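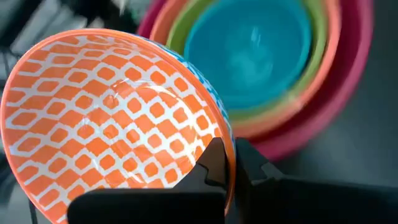
What do I keep, out of all these bowls? The orange one with the white lattice inside, and the plastic nest, and then I have to be strict.

18 March 2026. Writing this fast, kettle on, back hurts. Kitchen day. Said I would do the bowls and only the bowls and naturally ended up in the drawer with the batteries for most of an hour. Threw out nothing from that drawer. Moved it all to a diffrent drawer.

So. Bowls. The move to Moya is in April and the new kitchen has one wall of cupboards, one, and they're shallow. Measured them twice when I went over. The big mixing bowl won't go in unless the door stays open. Already decided I will live with the door open. Wing-yan says I'll crack my head on it by the first weekend and she's probably right.

The orange one is staying, that was never a question. Rows of rounded orange diamonds with thin white lines between, solid orange rim, then you look at the outside and it's blue and white, a small fussy little pattern that has nothing to do with the inside. Like two people painted it and never met. Bought it at the market in Zallau, the year of the bad ferry. I paid too much. Still glad. It's so shiny that it catches the ceiling light whatever I do, and for soup it's hopeless, too shallow, slops over before you get to the table. Clementines then. Or keys. Or the salad when it's only me.

Plastic ones, four, all different colors, they nest, they weigh nothing, no argument. Mom would have hated them. Eggs, popcorn, soaking beans, carrying screws out to the porch that time. Keep keep keep keep.

Then the rest. White cereal bowls from Flindel – I have too many and I use the same two. Kept four. The others are in a box by the door for Wing-yan's cousin, who is setting up from zero and isn't picky. The glass one with the chip: out. The brown one from the pottery class: wobbles, always wobbled, kept it anyway, don't ask. Two dessert dishes I don't remember getting. Out. Took one back. Out again.

Phoned the movers in the middle of it. Skarnside, the ones Wing-yan used. Quote came to 2,084 which made me sit down on the step stool. That's with them packing. If I pack myself it drops, and they want 1,000 up front either way to hold the slot. Told the man I'd pack myself. Regretting that already, I've done one shelf. He said 26 boxes is normal for a place this size. I have 19 flat ones in the hall and a roll and a half of tape. Need paper too, the newspaper leaves black all over everything and I am not washing it all again at the other end.

Note for me, wrap the orange one last and carry it on my lap in the car. Not in a box. Rim up, towel under. The nest can go in a tote bag with the dishtowels stuffed in between, doesn't matter how.

Lunch was crackers over the sink. Wing-yan came by after with dumplings and sat on the counter and picked through the giveaway box and took out the chipped glass one, for a plant she says. Fine. Also asked if I was sure about the cereal bowls. No! Not sure of any of it. Gave her a mug.

Didn't get to the pans. Didn't get to the high shelf, the one with the fondue thing and the jars. Tomorrow the high shelf, or the day after, and I have to ring the landlord about the oven light, and find the lids. There are never the right lids. I've got five lids and I think they fit things I left at the last apartment.

Tea's gone cold. Also need to return the libary book, it's under the tape somewhere.

Late. Hands smell of dish soap. Bed.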